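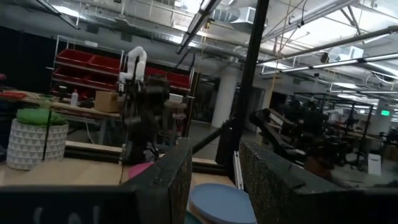 Break room table, plates at the plant end.

Colored plates: marks that will not wash off, and how to stack them

Asked by Kamol Petchrat in Kitchen and Tableware
Viewed 3,470 times

We have a set of plain round plates in mixed colors (light blue, teal, pink, orange, cream and a few others) that live on a light wooden table in a shared workspace. They were bought as the Oltmanns everyday set in August. No pattern, smooth surface, matte on some colors.

Two problems.

1. Gray lines on the paler plates. They look like scratches but I can't feel them with a fingernail. Dish soap and a sponge do nothing. They are worst on the cream one.

2. Stacking. The plates get handled many times a day and set down in one pile. I would like to know if the pile is what causes the lines, and if I should separate them.

I don't have the box any more, so I can't say for certain if they are glazed stoneware or melamine. One person here says stoneware, another says plastic.
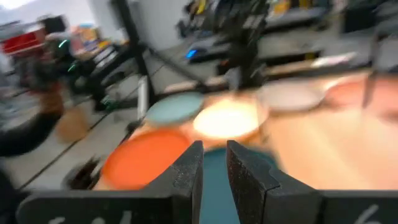 The orange and the salmon show almost nothing, which makes me think all of them are marked and it only shows on the light ones. Is there a cleaner that is safe if I don't know the material?

3 answers

Answer from Siriporn Phetsri (accepted)

Settle the material first. Tap the rim with a spoon. Stoneware rings, melamine gives a dull click. Also turn a plate over and look for an unglazed foot ring, meaning a rough circle with no shine. If there is one, it is ceramic.

If ceramic: lines you can't feel are usually metal transfer from cutlery. The metal sits on top of the glaze. Make a paste of baking soda and water, leave it on for 15 minutes, rub with a damp cloth, rinse. If that fails, use a mild powder cleaner with oxalic acid, with gloves, and wash the plate normally afterward. Try it on the back first. A matte glaze picks up metal faster than a glossy one and takes longer to clean.

If melamine: no powder and no scouring pad, both dull the surface for good. Use the baking soda paste, soft cloth, light pressure. For tea or food stains, soak 30 minutes in warm water with a denture tablet. No chlorine bleach.

Stacking does not leave gray lines unless the foot rings are rough. On ceramic, run a finger around the foot. If it catches, smooth it with fine wet-and-dry paper, used wet, then rinse. Felt or paper separators are enough after that. I use the Trekar ones, but cut-up kitchen paper works the same.

Comment from Kamol Petchrat: Foot ring present, and it is rough. Paste took off most of the lines on the cream plate. Second round tonight.

Answer from fullport_kitchens

Don't pile them, get a plate rack. We have the Grura upright one at the Fullport office and it holds plenty. Takes up counter space though.

Answer from dishpit_3000

Mine did this too. I went over to dark plates.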